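# About the Lerkov group

Lerkov is a small research group working on how robots handle thin, flexible things, mainly wires and cables. We are part of Maddocks, where we share the ground-floor workshop with the electronics teaching lab. The group started with one bench and one arm. We now run 4 arms, all of the same make, and have a wiring bench of our own next door.

Most factory robots are good at picking up stiff parts that always arrive in the same place. Wires don't behave like that. A wire lands differently every time it is put down, it crosses over its neighbours, and the end you want is often under something else. People sort this out without thinking much. Robots still find it hard, and a lot of assembly work that could be shared with a machine stays on the hand bench for that reason.

## What we work on

Our main line of work is a method we call Arner. It is a way of teaching an arm to choose where to take hold of a wire when several are lying together.

The usual approach is to work out the full path of every wire from a camera view and then plan a grasp. When wires cross more than once, the path is easy to get wrong, and a plan built on a wrong path tends to pull the whole tangle along. Arner does less. It looks for short lengths of wire that it can follow with confidence, scores each one for how safe it would be to grip, and picks the best. The arm then lifts a little, looks again and scores again. If the second look disagrees with the first, the arm puts the wire down and starts over.

The scoring is learned from demonstrations. A person guides the arm through the job, and the view from the wrist is recorded along with the position of the fingers. We use the wrist view because it gets closer as the arm does, so a thin wire takes up more of the picture just when it matters. It has its drawbacks. Shiny surfaces throw reflections that look a lot like wires, and the fingers hide part of the work in the last stage of the approach. We train with both problems left in.

## How we test

Our standard test uses a shallow tray with a padded floor. Wires go in with their connectors on, some attached to small circuit boards and some not. The padding matters more than we expected when we began. It lets the fingertips press down slightly and get under a thin wire without damaging it or the tray. We tried bare metal first and the wires slid away.

Each test set is 200 trials. A trial counts as a success when the named wire is lifted clear and nothing else comes with it. Dragging a board across the tray is a failure even if the right wire is in the grip. We are strict about this – in real use a dragged board is often a scrapped board.

On the last full set, the arm failed 38 of the 200 trials. Most of those failures fell into 2 kinds:

- **Twisted pairs treated as single wires.** The arm closes on one strand, the other slips, and the lift comes up short.
- **Grips too near a loose end.** The end springs out before the fingers have closed.

The first kind is where we are putting our effort this year. Twisted pairs are common in small electronics and a method that can't cope with them isn't much use. The second has improved since we added a penalty for free ends, though the penalty is too strong for short wires, which are nearly all end.

We have not yet tested the method on flat ribbon cable, and we make no claims for it there. We have also only used two-finger grippers. It may well work with other kinds, but we haven't tried.

## Our tools

Recording and replay are handled by Zuken, a set of programs we wrote ourselves. It lines up the pictures with the arm's movements, lets us mark the point where a trial went wrong, and can play the same trial back against a newer version of the scoring. It is not pretty, and the manual is behind the code. Other groups in Maddocks use it for jobs that have nothing to do with wires.

Results from failed trials are kept and shared in the same form as the successful ones. We have found the failures more useful for training than extra clean runs, and other groups have asked for them.

## Working with us

We take on a few students each year, usually on projects of a term or longer. You don't need a background in robotics. It helps if you can solder, and if you are patient, as a day of trials involves a good deal of laying out wires by hand. Project places are settled in August for the following term.

We also work with firms that have a wiring or cable handling job they would like to see tried. The best way to start is to send us samples of the real parts, with connectors fitted. Tell us which wire needs to be picked up, what it must not disturb, and what happens to it next. We will run a short set of trials and send you the results, including the recordings.

Visits to the workshop are by arrangement through the Maddocks front desk. Trials run in the mornings, so that is the time to come if you want to see the arms in use.

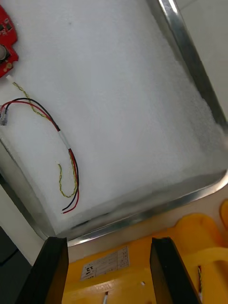
Parts sent in for trials are kept until the work is written up and then returned, unless you tell us to recycle them. Please label each bag with your firm's name and a contact number, and pack boards separately from loose cable.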